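Re: [derkham-tenants] Heat pump dryers for the shared laundry

Dario Bassi wrote:

> Hi all,
> I went to see the Galli machines at the showroom in Finby and came away
> convinced. The rep says a heat pump dryer uses less than half the power
> of what we have now, and that we'd save 357 a year per machine. With
> 3 machines that pays for itself quickly. Zutasen has a similar model
> but no service contract. Can we agree on this before the end of
> February? The quote runs out then.
> Dario

Dario, thanks for making the trip. I'd still like to slow this down a bit.

Where does 357 come from? A saving per machine depends on how many loads go through it, and I don't think the rep asked how many we run. If he used a number for a busy laundromat, we are nowhere near it. The meter in our basement covers the dryers, the washers and the hall lights together, so we can't check it against our own bills either. I tried last night and gave up.

I also read the manual, which is on the Galli site if you dig for it. A full cotton load is listed at 524 watt-hours per pound of water removed on one page and something quite different in the table at the back. Maybe one of them is a misprint. I wrote to ask and got a brochure.

Then there's time. Our old dryers finish towels in around 80 minutes, and people already leave notes on the lids complaining. Heat pump models run cooler and usually take longer. That might be fine on a quiet morning. It won't be fine in the evening, when everybody on the second floor comes down at once.

On the "no service contract" point – I'd count that in favor of Zutasen until I see what Galli's contract leaves out. The last one we signed covered parts except belts, filters, seals and the door switch. Every repair we've had was a belt or the door switch.

I'm not against new dryers. The middle one smells hot and I've stopped using it. But a quote that expires is a sales trick, and I'd bet they'll print us another one in March with the same price on it.

What I'd want before I say yes:

1. The rep's math in writing, with the number of loads he assumed.

2. The name of one building that has had these machines for more than a year, so we can call and ask about lint. The second filter is supposed to be rinsed by hand, and I'd like to know who does that.

3. Somebody to go through both contracts line by line at the long table.
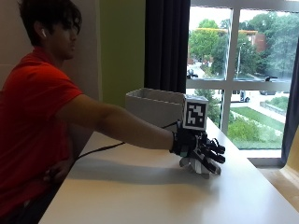
4. A price for replacing only the middle dryer. If it does what they say, we can buy the other two later with real numbers from our own basement – put a cheap plug meter on it, if the plug allows it.

I can print the manual pages for anyone who wants them.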